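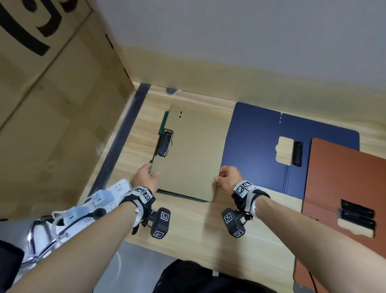 When our group took over the Semska cell in February, I thought looking after it would mean oil and wrenches. A good half of the job turned out to be wearing the cuffs. The cell learns its handling moves from a person who wears a tracking cuff on each wrist, and if the cuffs are off by a little, the arm is off by a lot. So before every recording block one of us sat down at the desk and ran what we came to call the folder check. You take a folder by its two lower corners, left hand and right hand, with the sensor modules hanging under your wrists and the marker tags facing up, and you see whether the software agrees with you about where your hands are. We used the tan one on top of the dark green one for most of our checks, with the navy and the rust-brown ones kept over on the right for later in the routine. I must have held that tan folder more often than any textbook I own.

Setting up

The cell came to the department from an earlier project called Nullwood, and we inherited their notes, which were friendly but thin. Kathleen Keogh, our lab supervisor, told us to write everything down again from scratch, even the parts that seemed silly, and I am glad she did. Our setup list fills both sides of one sheet now. It begins with the power strip, goes on to the cuffs, and only then gets to the arm itself. The cuffs have to warm up for a while before their readings settle, and in our first weeks we were far too impatient and recorded 49 takes that drifted slowly to the left. We kept 11 GB of them on the drive out of pure stubbornness until Kathleen asked us kindly to let them go.

The cuffs and their brackets

Each sensor module is joined to its cuff by a small metal bracket, and that bracket gave us more trouble than anything else in the cell. The screws work themselves out. You don't feel it happening when you are wearing the thing, you only notice that the check numbers are getting worse from one morning to the next. After the third time we put a dab of thread locker on the screws and made a rule that whoever takes the cuffs off also wiggles both modules before putting them away. Since then we have had one loose bracket, and that one was mine.

The marker tags need care too. They pick up grease from fingers, and the corners start to lift. We wipe them with a dry cloth (we tried a damp one, please don't) and swap any tag with a lifted corner the same day. Our Benedetti label printer makes new ones, but it has to be told to print at full size or they come out a hair too small and the software gets very confused.

The repair

Our one real repair was the gripper on the arm. It had begun to let go of the folders early, always near the end of a lift. We suspected the pads, then the air line, and spent a whole afternoon on each. The cause was a worn spring in the left finger. Omby, the shop that supplies the department, had the part, and the swap took about 50 minutes with two of us working and one reading the steps aloud. Before the repair the arm finished 80 percent of its lifts. We have run 900 since then and I would love to say it never misses, but it still does now and then, mostly with the heavier folders.

What is left to do

The setup sheet needs a proper drawing of the bracket, and there should be a spare left cuff.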